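Talk notes: grasp planning for shelf picking
Adwoa Adjei, Vason project
March 23, 2022

Slide 1. Skip the history. Start with the stack: detector, grasp planner, arm controller, and the Dankwa logger that ties them together. Kwaku wrote the logger, so send those questions to him.

Slide 2. The planner gets a wrist view and a depth map. It proposes 500 grasps, drops any that would hit a shelf, and scores the rest. Give the number: 49 ms per cycle on the Fosholm box.
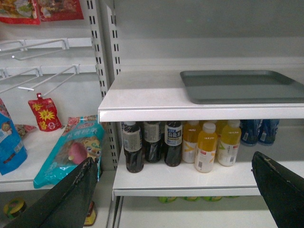

Wrist view, lower shelf with bottled drinks.

Point out the shelf above the bottle caps. A top grasp won't pass the collision check, so the planner has to come in from the front. Bottles behind other bottles get a lower score until the front one is gone. Bags are a separate model. Take questions on that later.

Slide 3. Placing. Mention that we replan at 20 Hz on the way to the table.

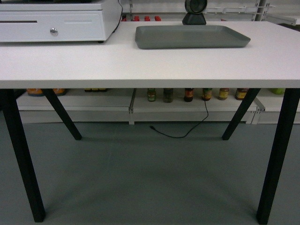

Place targets are stored in the table's own coordinates, and the head camera refits the tabletop plane before every place. The old version used a fixed table height and drifted after each base move. The gray tray is the target, and its raised rim goes into the collision map as four thin boxes. The cash drawer and the scanner behind the tray go in as solid blocks with extra padding.

Slide 4. Logs. 3,383 picks replayed offline through Clernholm. Show the failure table, read the top two rows only. New planner release is set for April.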